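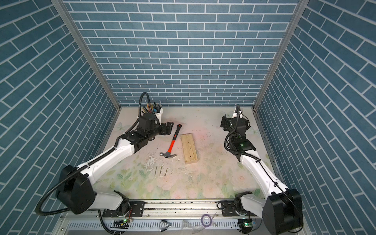

January
By Clementina Paiva

DRURLEY - Wurnen, the neighborhood workshop on the ground floor of the old Bettencourt building, is delighted to announce that sign-up is now open for Cilum, a beginners' course in the small household jobs that so many of us put off for months and then pay somebody else to do. The course runs for six evening sessions of two hours each, and it starts with the two things people ask us about more than anything else, which are how to hang something on a tired old wall and how to put a screw into a piece of wood so that it goes in straight.

If you have never picked up a hammer, you are exactly who we had in mind! The first evening is spent entirely on nails. Everybody gets time to practice on pine before going anywhere near plaster, and we talk about grip, about where on the handle your hand wants to be, and about pulling a bent nail with the claw without leaving a dent behind (a scrap of wood under the head works wonders). From there we move on to walls, and to the sort of walls people in Drurley really do live with - several coats of paint deep, flaking here and there, with an older color showing through.
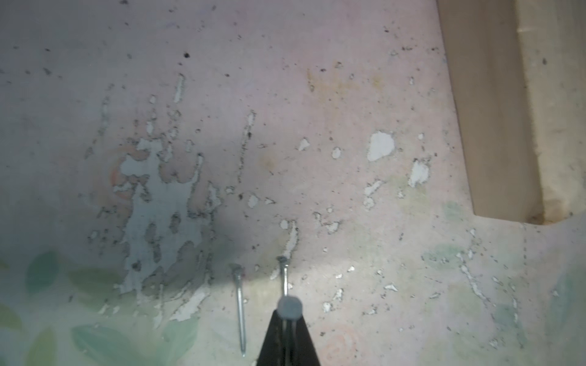 Nails at a worn, peeling stretch of wall.

"I learned all of this from my aunt, in a kitchen where you could count on a bit of paint coming down every time a door closed," said Clementina Paiva, who founded Wurnen and will be teaching the course. "She never made me feel silly for asking, and I would love for our evenings to be like that. Bring your questions, bring the shelf that has been leaning in the hallway since last spring, and please do bring a snack."

The third and fourth sessions are given over to drilling and screws. We will look at matching the hole to the screw, at why a board sometimes splits near its edge, and at how deep to go.
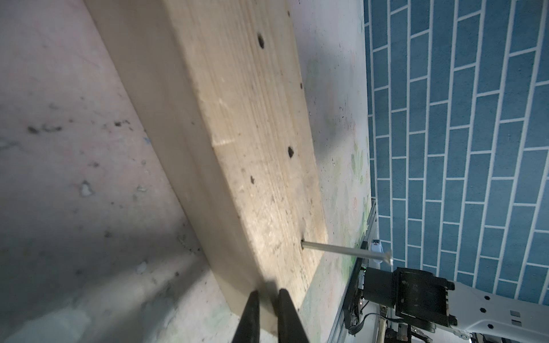 There is also plenty of time set aside for getting a screw back out again, a skill that rarely gets the attention it deserves, and for filling an old hole neatly enough that you can paint over it. The last two evenings are open bench, when people work on something of their own with help close by.

As regular visitors know, we like a workshop to be a cheerful sort of place, and we have a soft spot for brick patterns, flowers and a good supply of colored pencils for marking out.
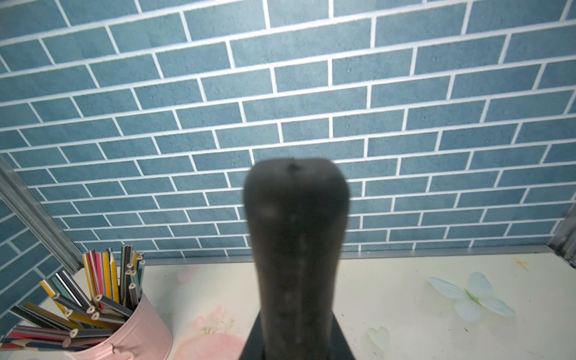
Places cost $35 for the full course, and that includes the wood and a box of 200 assorted nails to take home. Tools are provided on the night, although you are very welcome to bring a hammer you are fond of. Wear shoes with closed toes and clothes you don't mind getting dusty. Doors open at 6 p.m., and sign-up is at the Wurnen front desk.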